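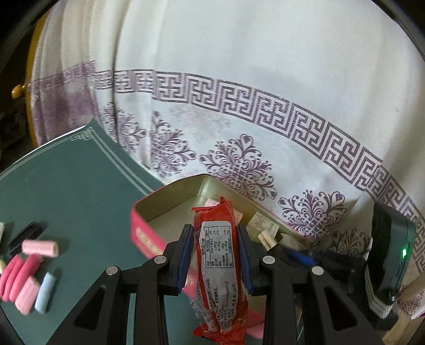
Two Grippers, One Card Table: A Sunday Visit to a Home Build

I got to Varkgate a little after nine on Sunday, with a bag of rolls and a long list of questions, and I used maybe a third of the list. My host had been up since six. She builds hand-held grippers in the evenings and on weekends, and she'd agreed to talk to me on the condition that I leave her name out and didn't ask her to tidy up. Fine by me! My own place is worse.

She repaired sewing machines for 16 years before any of this, and it shows in how she talks. She'll say "timing" when she means the point where two fingers meet, and "feed" when she means the way a thing slides between them. She started on grippers after a weekend class at the Clirnport tool library, where everybody made a little pincher out of laser-cut parts and most people (me included, I took the same class a year later) stuck it on a shelf and forgot about it.

"I couldn't leave mine alone," she told me. "It squeezed crooked. One finger got there before the other one. I took it home and had it in pieces before supper."

How crooked are we talking? I asked.

"Two millimeters. You'd never notice picking up a block of wood. Pick up a packet of crackers and you've got crumbs."

So packets became her thing. Wrappers, sachets, paper slips, chalk, all the flimsy stuff. She's got opinions about snack wrappers the way other people have opinions about wine. The crinkled seam at the top is the good part to grab, according to her, except when it isn't, and the slippery printed side is where you find out whether your pads are any use.

I wanted to know about the pads, because on my own pincher I glued on strips of bicycle tube and they fell off in a week. She laughed at that for longer than I thought was necessary.

"Glue's fine for the first day. Then you pinch something hard and the edge lifts, and after that you're chasing it forever. I cut mine a little long and wrap the end around so there's something holding it besides glue." She likes a textured pad over a smooth one for paper, and she's firm that both sides have to match. She tried a soft one against a hard one for a while, on the theory that the soft side would do the forgiving, and everything she picked up leaned over to one side like a tired drunk.

We got into the linkage next, and I'll spare you most of it, but there was a good half hour on screws. Her rule is to tighten each pivot until it drags, then back it off until it just stops dragging, then open and close the thing 200 times and do it all again. She does the 200 with the radio on. I asked whether she really keeps count and she gave me a look. Yes, she keeps count.

The money question came up over the rolls. She has put $1,295 into it so far, and she knows that figure because she writes everything down in the same kind of ledger she used for the repair shop. A chunk of that went on a bench supply from Ledholm that she now says she could've done without for the first six months. "I bought the tool for the job I thought I'd be doing," she said. "Then I spent half a year doing a different job with a screwdriver."

Her advice if you're starting out is to buy the screwdriver. A decent one, with a tip that fits, and a second one for when the first rolls under the fridge.

What surprised me most was how much of her talk was about the table. I'd come ready to discuss motors and she wanted to discuss felt! She tried bare wood first, and small things skated off whenever a finger so much as brushed them. Then a bath towel, which caught on everything. Felt sits somewhere in the middle, she says, with enough grip to keep a packet where you put it and enough slide that you can nudge it around with one finger.

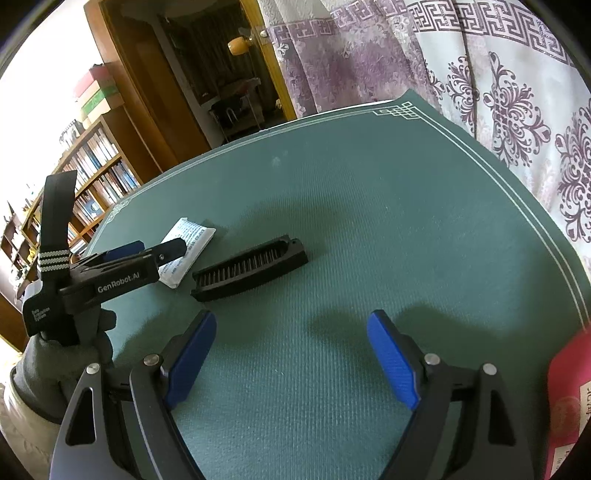

"You need to be able to miss," is how she put it. "If you come in a bit low and the tip touches the cloth, it should just ride over. On wood it clunks, and you feel it up to your elbow. On the towel it digs in and now you're lifting the towel."

She gave me a turn, of course. My first try at a flat packet was terrible. I came straight down on it with the fingers wide open and closed them, and they met on top of the packet with nothing between them. She had me tip my wrist over instead, slide one finger along the cloth until it was under the edge, and then close. It took me five or six goes. When it finally came up I made a noise that I'm not going to spell out for you.

Flat things are the hardest, she reckons, harder than round ones, which everyone expects to be trouble. A brush is easy because there's a handle with some height to it. A box is easy if it's narrower than your jaws open. With two people working you can have one hold a thing steady while the other picks, and she says it's the best way to learn, although you do spend the first afternoon banging knuckles and apologizing.

I asked about gloves, because mine at home are big leather gardening ones and I can't feel a thing through them. Thin knit, she said straight away. "Your fingers have to tell you when it's slipping, before you see it."

There was one long story about a spring that I've got to include. She'd ordered the return springs from a seller called Mokoena back in July, and they came a size too strong, so every time she let go the jaws flew open and whatever she was holding went across the room. She kept using them for weeks out of stubbornness. A stick of chalk went behind a bookcase and she has never got it back. Then one evening she clipped two coils off, bent the end over with pliers, and that was that, the same springs have been fine since.

"I should've done it the first night," she said. "But they were new. You don't like to cut up something new."

I know that feeling very well. I've got a drawer of parts that don't fit anything, all of them too new to cut.

Next on her list is a narrower fingertip, something she can get in between two things that are lying close together. She's made a cardboard one to check the shape and wasn't happy with it, and the second cardboard one was worse. She wants to try a taper on the inside edge only. I said I'd bring over my old pincher so she could have the screws out of it, and she told me to bring more of those rolls too.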